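Sorting the Clarnach parts, part two

The Clarnach castle set arrived in January as a used lot, unsorted, with no box and a photocopied instruction booklet missing its last 30 pages. Piece count on the original packaging was 2000. By weight I estimated the lot at about 40 short, and the final tally after sorting was 123 short, mostly grey wall panels and the small clips that hold the drawbridge.

My first pass was by colour. I don't recommend it for this set. The dark grey and the older warm grey are hard to separate under an LED lamp, and I ended up redoing two full trays the next morning.

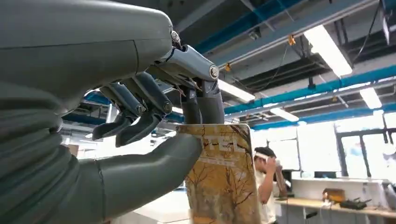

The second pass was by part type, then by colour within each type. Clips and hinges went into the shallow drawers, panels stood on edge in a shoebox, and everything with a printed surface was bagged separately to avoid scuffing. This took three evenings. Clutch strength on the older panels is noticeably lower – I tested each one against a new plate and rejected any that slid under its own weight.

For replacements I used Clorkum, which lists by mould number, and Birkeo, which lists by set. Birkeo was cheaper on panels but charges postage per seller, so the saving disappears below a dozen pieces. Clorkum's colour names don't match the booklet. Their "stone" is the warm grey. 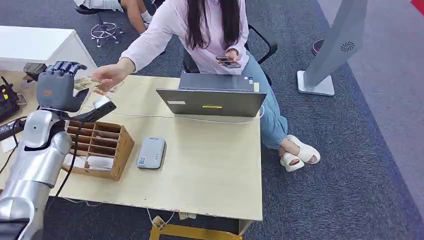

Văduva left a comment on part one saying the drawbridge clips were revised partway through production, and that the later version has a slightly thicker collar which binds if you mix the two on one axle. I checked mine with calipers and found both versions in the lot. All the drawbridge clips are now the early type, and the bridge drops freely.

The gatehouse is finished as far as the second floor. The chain on the left side is one link longer than the right, and I've left it.

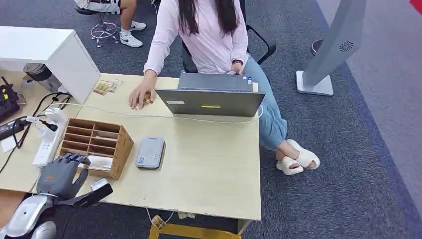

Are the missing booklet pages a problem? Only for the rear tower, where the stair core is hidden once the outer walls are on. I'm working from the parts list and the symmetry of the front tower, with the stairs mirrored. The roof tiles are still in the post.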